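Ticket 3098
Subject: Guest key card not opening room 604
Property: Fledness
Status: Closed
Reported by: front desk
Assigned to: Roald Forsberg

Saturday, July 6, 2019

09:40 – Desk reports that the guest in 604 has been down twice since last night with a card that will not open the door. First time the desk re-encoded the same card and sent the guest back up. It worked once, then stopped. Second time the desk opened the door with the master and logged this ticket. Guest is checked in for three more nights.

09:55 – Asked the desk which light shows on the lock when the card fails. Desk did not know. Called the guest. No light at all on some tries, red on others. Guest keeps the card in a phone case with a magnetic flap.

10:10 – Read the card on the desk encoder. Room number correct, checkout date correct, start time correct. Read it again five minutes later and got a read error. Third read was fine. Cleaned the encoder slot with a Farnanen cleaning card and repeated. Same result, good reads mixed with errors.

10:30 – Took a different card from the same box, encoded it for 604 and read it ten times. No errors. So the encoder is fine.
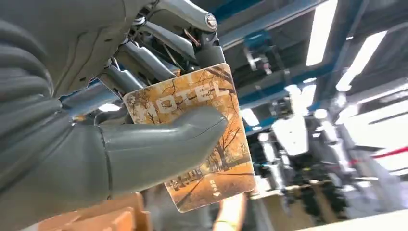
10:50 – Went up to 604 with both cards. The lock is an older Boström insert type, so the card has to go in the right way around or it shows nothing. That would explain the tries with no light. The marking for the insert direction is small and easy to miss on the autumn park cards. Tried the original card the right way, ten times. Seven opened, three red. New card, ten out of ten.

11:05 – Checked the lock batteries with the handheld. Level is good. Lock clock was four minutes slow – reset it. Four minutes would not cause this, but it was worth doing while the cover was off.

11:20 – Gave the guest the new card and a spare, showed which end goes in first, and asked them to keep both away from the phone case. Original card cut up at the desk.

14:15 – Comment from Roald Sandberg, Casport support: "Red on a card that reads fine at the desk is usually a weak stripe. The lock reader is less forgiving than the encoder. Please check whether other rooms have had cards from that box."

14:40 – Desk log shows two other re-encodes this week, both in different rooms, both on cards from the older box. One of those guests also mentioned a phone case. The other did not. I can't say if it is the box or the phones. The box is 600 cards and a good part of it is still unused.

15:00 – Pulled the older box from the desk drawer and opened the new one. Desk to use the new box only until further notice. Left a note on the encoder: do not re-encode a failed card, issue a fresh one.

17:30 – Called 604. No trouble with the door since the swap. Both cards work.

Resolution: card replaced, lock clock reset. Older box kept in the back office in case Casport wants samples sent in. Closing – reopen under this number if 604 comes back. Any other room gets its own ticket.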